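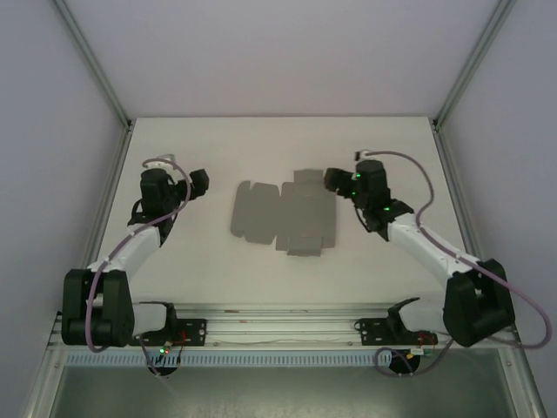
Most of what goes wrong with a two-arm cell goes wrong in the cables

By Nesrin Değirmenci
April
38 comments – 370 shares

We have a two-arm cell at Brarau that folds flat box blanks, and I have looked after it through two rebuilds. In that time I have come to hold one opinion strongly enough to write it down. The person who looks after a cell should decide how the cables run, and should decide it before anyone writes a line of motion code.

It usually happens the other way around. The arms get bolted to the rail, somebody gets excited, and by the afternoon they are moving. The cables are left in whatever loops they came out of the bag in. A loop that hangs clear in the home position can be dragged tight when the wrist turns over to reach the far flap. You don't see that on day one because on day one all the moves are short.

Our first set of wrist cables lasted 766 cycles before one of them began dropping out. The fault showed up as a gripper that opened late, so we spent two days on the gripper. We took it apart, we swapped the fingers, and we argued about the fold sequence. It was a cracked conductor near the bracket at the wrist. I still have it in a drawer.

Since then I do it in this order. Arms on the rail, power off. Move each one by hand to the worst poses it will ever need, including the ones the programmer says it will never need. Watch the slack at the wrist, then at the elbow, then at the base. Leave a big loop at the elbow. People dislike the big loop because it looks untidy, and I have had visitors from Honbridge ask when we were going to finish the wiring. It was finished.

I am less sure about cable ties. Lehtinen, our integrator, ties everything down every few inches, and their cells look very good. But a tied cable bends in the same spot every time, and that spot is where it breaks. I would take a loose run with two good anchor points over a neat one with 8. I know people with more years in this than me who disagree.

The other thing I would fight for is a bare table. Our work surface has the blank on it and that's all. We used to keep a tray of spare fingertips in a back corner, until an arm swept it off during a slow test. Now the spares live in a cabinet across the aisle and it takes a minute longer to change a tip. Fine.

Cardboard deserves more respect in this as well. A flat blank looks like the easiest part in the world, but the creases vary from batch to batch, and a stiff crease puts load on the wrist that the same program didn't put there last week. When the Surkden blanks came in stiffer than usual, the right arm started stopping on the second flap. The first suggestion was to raise the torque limit. I said no, and we pre-broke the creases by hand for that batch. It was dull work – an hour and a half of it – and the arm ran with its old limit.

Raising a limit is the quickest repair there is, and I think it should need a second signature. We don't have that rule yet. I've asked for it twice and will ask again when the next batch comes in.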